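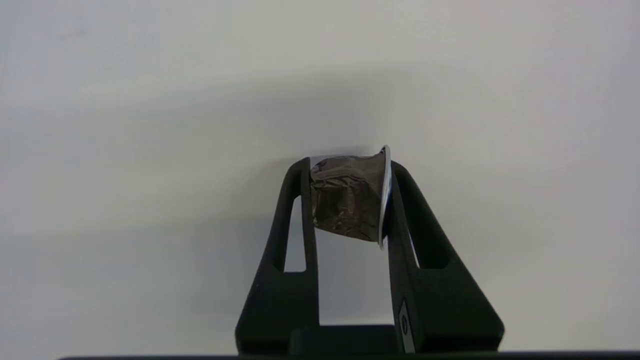
4. Première mise en service et détartrage

Vous avez déballé la machine, retrouvé le tiroir à capsules (il était coincé dans le polystyrène du haut, comme toujours) et jeté par erreur le sachet contenant la bandelette de test. Repêchez-le, vous en aurez besoin au point 4.3.

4.1 Choisir l'emplacement

1. Posez la Bosard 637 sur un plan stable et horizontal. Le dessus du réfrigérateur n'est ni l'un ni l'autre.
2. Laissez un dégagement suffisant à l'arrière pour sortir le réservoir sans déplacer la machine.
3. Branchez le cordon directement sur une prise murale avec terre. La multiprise du salon, celle qui alimente déjà la bouilloire et le grille-pain, a assez donné.

Remarque : le cordon est court. Nous le savons. Une rallonge agréée est admise si elle est déroulée entièrement.

4.2 Rincer le circuit

1. Remplissez le réservoir d'eau froide jusqu'au repère MAX. Le repère se trouve à l'intérieur, côté poignée.
2. Remettez le réservoir en place et appuyez jusqu'au déclic. Pas de déclic, pas d'eau.
3. Fermez le levier sans capsule.
4. Placez sous le bec un récipient d'un demi-litre au moins. Les tasses à expresso débordent, et le plan de travail avec.
5. Maintenez la touche « tasse longue » jusqu'à ce que le voyant clignote en vert, puis relâchez. Le rinçage s'arrête tout seul.
6. Videz le récipient et recommencez une fois.

La pompe fait beaucoup de bruit pendant le premier rinçage – un genre de tondeuse enrhumée. Si le bruit persiste au deuxième, retirez le réservoir, remettez-le et relancez le cycle.

ATTENTION : n'ouvrez jamais le levier pendant l'écoulement. L'eau est très chaude et sort par où elle peut.

4.3 Régler la dureté de l'eau

1. Plongez la bandelette une seconde dans l'eau du robinet, secouez-la et attendez que les couleurs se fixent.
2. Comparez avec le tableau imprimé au dos du sachet. Si vous hésitez entre deux roses, prenez le plus foncé.
3. Machine éteinte, appuyez simultanément sur les 2 touches de tasse. Le voyant devient orange.
4. Appuyez sur « tasse courte » autant de fois que le niveau relevé.
5. Validez par « tasse longue ».

Remarque : sans réglage, la machine suppose une eau très dure et réclamera un détartrage avec une insistance de belle-mère.

4.4 Détartrer

Comptez environ 23 minutes, pendant lesquelles il n'y aura pas de café. Évitez de commencer avant le petit déjeuner.

1. Videz le tiroir à capsules et le bac d'égouttage.
2. Versez un sachet de détartrant Utanon dans le réservoir et complétez d'eau jusqu'à MAX.
3. Lancez le programme en maintenant « tasse courte » jusqu'au signal sonore.
4. Lorsque le voyant passe au rouge fixe, rincez le réservoir, remplissez-le d'eau claire et appuyez de nouveau.

ATTENTION : pas de vinaigre. Votre grand-mère avait raison sur bien des points, mais elle n'avait pas de joints en silicone Kadlec. La garantie ne couvre pas les joints attaqués à l'acide.

Les capsules usagées se jettent selon les consignes locales. Pour le bac d'égouttage, voir 5.2.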